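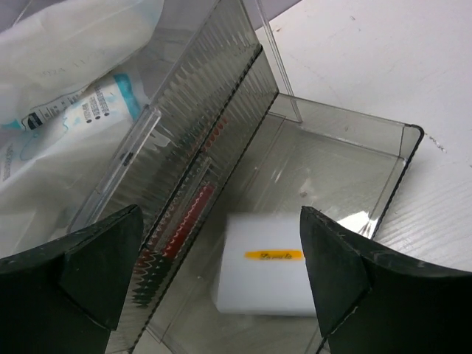
How many small boxes should share one clear bin?
As many as can lie flat with their labels up, and in our tests that came out lower than we had hoped.

Storage and Retrieval of Small Boxed Goods in Transparent Bins
Project report, second-year packaging and storage studio

1. Background

Our assignment was to pick an ordinary storage problem and improve it. Other groups took on bicycle parking and the library returns desk. We took on a shelf. Specifically, the supply shelf in the Brismont building, where small boxes of staples, blades, pen refills and adhesive dots go to be forgotten.

The shelf had been running on cardboard trays. You could not see into them without pulling them out, and once a tray was out it tended to live on the nearest desk for a month. During our first inventory in November we found 349 small boxes, a good share of which the department had reordered during the term on the grounds that there were none left.

2. What we changed

We replaced the trays with transparent bins, on the theory that people look for things with their eyes. Every bin got one kind of item. We considered mixing two kinds per bin to save space, and tried it, and the results are in section 4 where they can embarrass us in the proper order.

The bins are clear plastic with a slightly smoky tint and a ribbed wall. The ribs make the wall stiff and also make anything behind it look as though it is standing in the rain. A white box with one thin yellow-orange label is easy to spot from above, even in the tinted plastic. The lettering on a label like that is another matter. Small dark cursive may look lovely in a catalog, but at arm's length it is a decorative squiggle, and we ended up relying on label color and box shape far more than on words.

3. Method

We wrote 300 retrieval cards, each naming one item, and asked classmates to fetch whatever the card said. Someone with a stopwatch stood by the door. The first 200 cards were run with the new bins as we had set them up, one kind per bin. The remaining cards were run with mixed bins. We recorded the time, whether the right box came back, and any remarks fit to print.

Half the bins sat square to the front of the shelf and half were turned on the diagonal. The diagonal arrangement was a suggestion from our project brief, which borrowed it from a Latard display rack, and it did let people reach in past the end wall without bending the wrist. It also ate shelf depth like nothing we have ever seen.

4. Results

Single-kind bins did well. The usual mistake was taking a neighbor of the right bin, and most people noticed before they got to the door.

Mixed bins did badly. With two kinds of white box in one bin, people picked up the first white box they met and left feeling pleased. If the boxes were stacked, the lower one might as well have been in Nagano. A box lying alone on the floor of the bin was the easiest thing in the study to find. This is a finding, technically, although it does not solve anybody's storage problem unless they own very few boxes.

Glare was a nuisance we had not planned for. The overhead lights put bright patches on the clear sides, and a patch in the wrong place hid whatever was behind it. Moving the shelf away from the light fixture helped a little. Moving the light fixture was declined by the building office in a single sentence.

Scratches were another thing. Sliding boxes across the floor of a bin marks the plastic, and faint marks plus reflections make a clear bin less clear than its price suggests. A thin paper liner fixed this and spoiled the view from underneath, which mattered only for the top shelf.

5. Problems with the study

Our testers learned the shelf. By the last cards several of them could have found the blades in the dark, so the mixed bins should have had an advantage and still lost. We also changed the labels on the pen refills midway through and forgot to write down when.

The budget allowed for one style of bin. A Trurker model with a smooth wall was on our wish list and remains there.

6. Recommendations

Keep one kind of item to a bin. Lay boxes flat in a single layer with the colored label facing up. Put a large plain word on the front of the bin and leave the cursive to the manufacturer. Set the bins square unless the shelf is very deep. Do the inventory before placing the next order, in that sequence.

The bins are still on the shelf as of this writing, and two of the cardboard trays have come back.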